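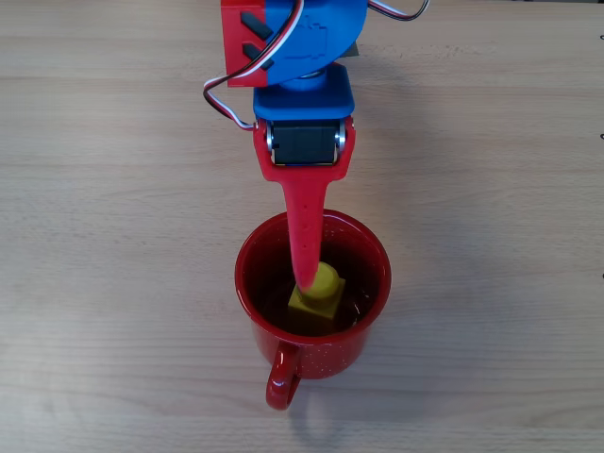
Photograph: Okoth Robotics Workshop, Landuncombe

The mug is a deliberately awkward choice. Its rim is slightly flared, its walls are glossy and the dark liquid hides the lower part of anything sitting in it. A yellow plastic cube with a peg on top is simple to reach by hand. For a small arm on hobby servos, steered by an operator at a second arm, it is a slow job.

The workshop at Landuncombe has been collecting demonstrations of this sort since November. The operator moves a leader arm and the follower copies each joint angle. Joint positions are stored alongside the camera images, and a control policy is later trained on the pairs. A session lasts 2 hours and yields roughly 400 attempts, failures included.

Contact is the weak point. The leader arm returns no force, so the operator judges pressure by eye – and reflections off the red enamel make that harder. New operators tend to push straight down. Experienced ones bring the fingertip against the side of the peg first, then correct.

The group's software, Skesina, discards any run in which a servo exceeds its current limit. The remainder are replayed at reduced speed and labelled by hand. A partner laboratory in Nerton trains on the same files and has asked for 1000 clean runs before it will compare results. Five operators now share the work, and their recordings are kept in separate folders – styles differ enough to affect training.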